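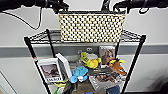

A las once de la noche íbamos dos votos por debajo y yo seguía con el abrigo puesto. En Trurnberg el recuento se hace en el salón de actos, con las puertas abiertas, y en octubre entra un frío que te deja las rodillas tontas. Benoît Carré, el candidato (mi candidato, por así decirlo, porque yo le llevaba los papeles, el teléfono y el humor), se comía una mandarina gajo a gajo y me preguntaba cada tanto si ya había salido lo de la mesa de arriba. Que no, Benoît, que no ha salido. Yo tenía mis listas metidas en un bolso tejido de cuadros crema y negros, ancho y bastante plano, con una banda oscura por el borde de arriba, igualito al que se ve de pie en lo alto de la estantería negra de alambre, y de tanto sacarlas y volverlas a meter ya no sabía qué hoja era de qué mesa.

Tengo que explicar lo del puente, que si no, no se entiende nada. En Trurnberg se vota por el puente. Llevamos así desde que yo era niña: los del molino quieren que se abra a los camiones y los de la cuesta quieren que siga cerrado, y luego están los programas, que hablan de guarderías y de alumbrado y que no lee ni el que los escribe. Bueno, este año los escribí yo, y los leí dos veces. Benoît era de la cuesta, pero se había casado en el molino, y con eso nos creíamos listísimos.

Enfrente teníamos a Matoušek. Matoušek llevaba tantos años de alcalde que la gente usaba su apellido como verbo. «Me han matouschecado la licencia», decía mi padre, y quería decir que se la habían prometido y que ya vería. Era un hombre encantador, eso es lo malo. Te cogía del codo y te preguntaba por tu madre, y te ibas a casa sin haberle dicho lo que habías ido a decirle. A mí me lo hizo aquella misma noche, al lado de la máquina del café.

- Usted debería estar en mi lista - me dijo.

- Usted no me lo ha pedido nunca - le dije yo.

Y se rió y me pagó el café. Con leche, además, que no se lo había dicho.

A las once y cuarto salió lo de la mesa de arriba y nos dejó empatados. Empatados a 558, los dos, con una mesa pendiente, la de la estación, que siempre va tarde porque el presidente lee cada papeleta en voz alta como si fuera una esquela. Benoît se puso de pie y se volvió a sentar. Se le cayó una cáscara. Alguien de los nuestros empezó a aplaudir y tuve que decirle con la mano que no, que todavía no, por favor.
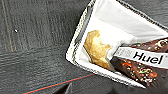
Lo de la estación, además, tenía su historia. Allí votaban los del turno de noche de Praretti, que es la fábrica de conservas, 200 personas con el pelo oliendo a vinagre, y ese voto no había forma de saber por dónde iba a salir. Benoît había ido a la puerta tres madrugadas seguidas a repartir hojas. La primera no le cogieron ni una. La segunda llevó bollos. La tercera le dio por cantar, y ahí ya me fui al coche, porque hay cosas que una no tiene por qué ver aunque cobre por ello (poco, y tarde).

Matoušek, en cambio, no había ido ninguna. Había mandado el coche del altavoz, el Fonico, que es como llamamos en el pueblo a una furgoneta blanca con una bocina en el techo que sirve lo mismo para las elecciones que para avisar de que cortan el agua. Se pasó la campaña entera dando vueltas a la fábrica con un pasodoble. Mi hermana, que trabaja en Praretti, en las tapas, me llamó una noche desesperada: que o callábamos aquello o se votaba a sí misma.

- Pero si no es nuestro - le dije.

- Me da igual de quién sea - me dijo -, apagadlo.

Y entonces hice una cosa que no le he contado a Benoît ni pienso contarle. Bajé en bata, esperé a que el Fonico parara en el cruce y le pedí al conductor, muy educada, que diera la vuelta por la cuesta, que había obras. No había obras. El hombre me dio las gracias y se fue con el pasodoble a la cuesta, donde vivían todos los nuestros, y allí estuvo hasta que amaneció. Las cuatro noches siguientes lo mismo. Yo no sé cuántos votos cambia una cosa así, ni en qué dirección. Esa noche, en el salón de actos, con las rodillas heladas, no pensaba en otra cosa.

A las doce menos diez entró el presidente de la mesa de la estación con el acta doblada dentro de la gorra. Venía andando despacio, el condenado. Saludó a Matoušek, saludó a Benoît, me saludó a mí, se limpió las gafas. La secretaria le cogió el papel casi de un tirón y lo leyó de pie, y después lo volvió a leer para el acta general, y en medio de las dos lecturas yo ya había hecho la resta en el dorso de una lista vieja.

Veintitrés. Habíamos ganado por 23 votos.

Benoît no dijo nada. Se le puso la cara de cuando le sirven pescado con cabeza. Luego me abrazó y me dejó el abrigo perdido de mandarina, y los del molino se subieron a las sillas y los de la cuesta también, cada cual convencido de que había ganado lo suyo. Yo miré a Matoušek, que estaba buscando la otra manga de la gabardina. Vino hasta mí, me cogió del codo y me preguntó por mi madre.

- Bien, gracias - le dije -. Durmiendo, espero.

- Ah, claro - me dijo -. Como ahora el altavoz pasa por la cuesta.

Y se fue a felicitar a Benoît, que ya estaba prometiéndole el puente a alguien.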